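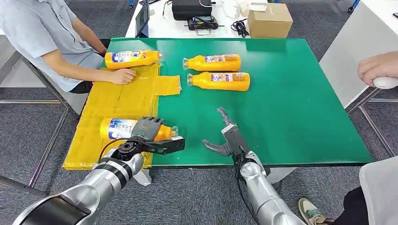

Site visit: Skorham bottle handling rooms
Report for members, packaging and household goods section
Prepared by Aarti Shakya

Skorham opened its bottle handling rooms to section members in December. The party was small and the visit ran from 9 in the morning until lunch. Ferenc Hegyi took us through goods inward and the closure store, and Lilla Fodor took the labelling and surface work. Dénes Kozma attended for the section with me. Humaira Hashmi had sent written questions in advance, and the answers to those are worked into the text below.

Goods inward

Detergent bottles arrive in single-wall cartons with cardboard dividers. The dividers are kept and reused until the slots tear. Cartons are opened from the bottom flaps, which Skorham prefers for any product with a protruding nozzle, as the knife then passes over the base of the bottle and stays clear of the cap. I have seen the reverse method damage stock at other sites and I would support the change.

Each carton carries a lot code on a paper slip. The slip from the carton Ferenc opened for us read 2061. Codes are written by hand into a bound book and then typed up at the end of the shift. Humaira asked why this is done twice. The answer was that the book stays at the bench and the computer is in the office. There are plans for a terminal at goods inward but no date was given.

The receiving check covers seams, closures and labels. Bottles that fail on the seam go straight to scrap. Bottles that fail on the label are retained, since the liquid is unaffected and the containers are useful for handling work.

Storage is on open racking by Oksanen, the deeper bay version. Heavy stock is kept at waist height. The bottom shelf was empty in two bays following a leak last winter, and the floor coating there has lifted at the joint. Ferenc would like it redone before anything goes back on it.

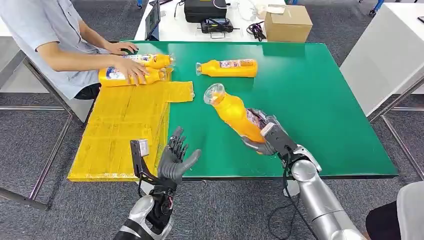 Section Bulletin, page 4

Bench surfaces

Most of the discussion in the second room concerned surfaces. The main table has a green top, and on the left side is a panel covered with overlapping strips of yellow packing tape. The panel is irregular, with a narrow part running out towards the middle of the table and a wider part coming forward to the front edge. The strips crease where they overlap and the seams are easy to find with a fingertip.

Lilla's interest is in how a full bottle behaves when it is laid on its side. A rounded bottle on a smooth top will roll until it meets something. Tape adds a little drag, and the creases add more, but the effect depends on which way the strips run. She has tried them lengthwise and crosswise on offcuts and prefers crosswise. No measurements were offered and I did not press for any.

Tape also has to be replaced. Detergent softens the adhesive at the edges, dust gets in under the lifted parts, and the strip then comes away in one piece or in many. Skorham buys its tape in cases from Drasora. Dénes suggested a rubber sheet, which could be washed. Lilla has a rubber sheet in the cupboard and dislikes the smell of it. A silicone baking mat was proposed by another member and will be tried.

The practice for laying bottles down is to keep them in parallel with the caps facing the same way wherever the next operation allows it. Neighbouring bottles then steady one another and the labels can be read together. For passing between two people the caps point away from the person receiving. This last rule is not posted on the wall and I think it should be.

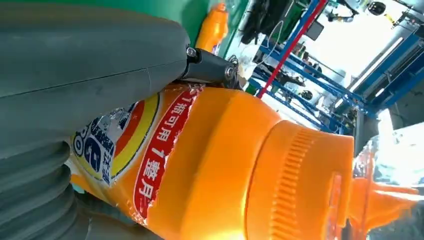

Paper labels remain the weak point of the whole format. The stock used for household liquids is thin, the adhesive is applied for speed, and the bottle wall flexes every time the container is picked up, so the bond works loose from the edges inward. Repeated gripping at the same place makes it worse. One of the orange detergent bottles had its label partly peeled and torn along the upper edge, with jagged bits of white paper curling off the plastic, while the red banner printed 1瓶可用1整月 (one bottle lasts a whole month) was still legible. For a reader in the shop that claim is probably the most important line on the pack, and keeping it legible when the label tears is sound design whether or not it was intended. Lilla grades label damage on a simple scale: intact, lifted, torn, unreadable. Anything graded lifted can be pressed back with a roller if it is caught early. Torn labels are left as they are.

We spent some time on sleeves as an alternative. A shrink sleeve has no free edge on the body of the bottle and tolerates handling better. It costs more and complicates recycling where the sleeve and bottle are different plastics. Punero supplied sample sleeves for comparison and these were passed around. The perforation on the samples was too coarse and one split while I was holding it.

Closures

Caps are stored by thread size in lidded tubs. The store holds 4000 of the most common size and fewer of everything else. Ribbed caps are preferred throughout. Fine parallel ribs give adequate purchase for dry hands, but a user with detergent on the fingers needs something deeper, and Dénes made the point that this is the usual condition of a person closing a detergent bottle.
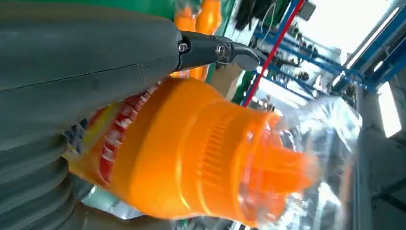
The working procedure is to seat the cap by hand, turn it backwards until the thread drops, and only then tighten. Cross-threading is the commonest cause of weeping in transit, and a bottle stored upright can hide it for weeks. Skorham therefore lays a sample from each lot on its side overnight on blotting paper. The paper is examined first thing and filed with the lot slip. The files go back several years and are not indexed.

Torque is checked with a hand gauge. Its dial is hard to read under the overhead lights and the needle sticks near the bottom of the range. A replacement is on order. Until it comes, Ferenc checks doubtful results a second time and records the lower value.

Points for members

Parking is at the rear and the gate closes at noon. Closed shoes are required. The stairs to the closure store are steep, and anyone who has difficulty with them should say so when booking, as the tubs can be brought down.

Lilla has agreed to send the results of the silicone mat trial, and will include the rubber sheet for comparison. Members holding bottles with label faults of the lifted grade are asked to send them to her, capped, bagged and laid flat in the carton. Humaira's question on sleeve adhesives was not answered on the day and has been passed to Punero.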